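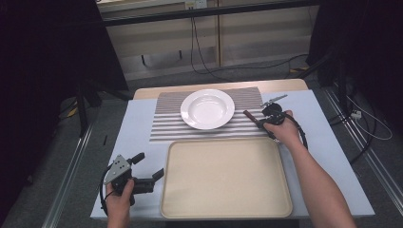

My mum could lay a table in the time it took the kettle to boil, and she did it while telling you off about your shoes. I bring her up because I've been reading a lot lately about machines that will do our housework, and every article seems to begin with the washing up or the folding of shirts, as if those were the hard bits. I think laying the table is a much better test. Take a striped placemat with a round plate on it, and a utensil with a dark brown handle held over at the right-hand end, waiting to be put somewhere. You and I wouldn't even call that a job. But ask a machine to do it and you've got a thin, awkward thing to hold, a mat that might ruck up if you press on it, and a plate you'd rather not clip on the way past. Even with a person's own two arms behind the grippers, it's fiddly. Take the person away and, well, that's the argument I want to have.

I should say where I stand. I like gadgets. I've owned 3 robot vacuums (one still works, one eats rugs, one lives in the loft) and I'd be first in the queue for something that emptied the dishwasher while I was at work. So I'm not one of those people who folds their arms and says it'll never happen. I just think we're being told it has happened already, and it hasn't.

The thing that set me off was the Haddad kitchen helper, which got a lot of breathless write-ups over Christmas. The film is lovely. An arm picks up a mug, turns, sets it on a shelf, and the music swells. I watched it four times! Then I went and read the small print, and the small print says it did the mug job properly on 80 tries out of every hundred. People in the comments thought this was marvellous, and as engineering I'm sure it is. As housework it's a disaster. If I dropped or misplaced one mug in five I'd be banned from the kitchen, and quite right too.

And that's one mug, in one kitchen, with somebody standing by. My kitchen has a drawer that only opens if you lift it. It has a cat. On a normal evening there's post on the table, half a birthday card, somebody's charger, and the mats are still in the wash so we're using a tea towel. My mum never needed telling what to do about any of that. She shoved the post up one end and got on with it.

Factories are a different matter, and I don't think people keep the two apart enough. I used to work in the packing hall at Fulgate, years ago, putting taps in boxes, and they had machines even then that could do one thing all day without a tea break. The box arrived in the same spot every time, facing the same way, and the machine never had to wonder about it. That's the whole trick, really - you tidy up the world until the machine can cope with it. Fine for taps. I'm not going to bolt my dinner plates to a conveyor.

What has changed, and I'll give the enthusiasts this one gladly, is how the things are being taught. Instead of somebody typing in every movement, people do the chore themselves over and over and the machine learns from that. Sindov says it used 3,843 recordings to teach its arm to set out a place for one person. One person! Knife, fork, plate, done. I honestly can't decide whether that number is impressively small or depressingly big. I had a go at working out how many times I'd been shown how to do it as a child and I reckon it was twice, and the second time was because I'd been sulking during the first.

But children have had years of grabbing things by then. They've thrown spoons off high chairs. They know in their fingers how a fork tips when you hold it by the wrong end, and a machine starts out knowing none of it. Seen that way, a few thousand goes seems pretty reasonable, and I find myself cheering for them a bit.

So, can they do the chores yet? No. Some chores, in some rooms, on a good day, with the floor clear and a patient adult nearby. That's where my nephew was at three, and he came on all right. I'd want to see one lay a table for six in a house it had never been in, with a mix of odd cutlery and a wobbly leg, before I handed over any money. Until then the Brorkovano cutlery set we got as a wedding present is going out by hand, and the forks will be on the wrong side, because my husband's doing it.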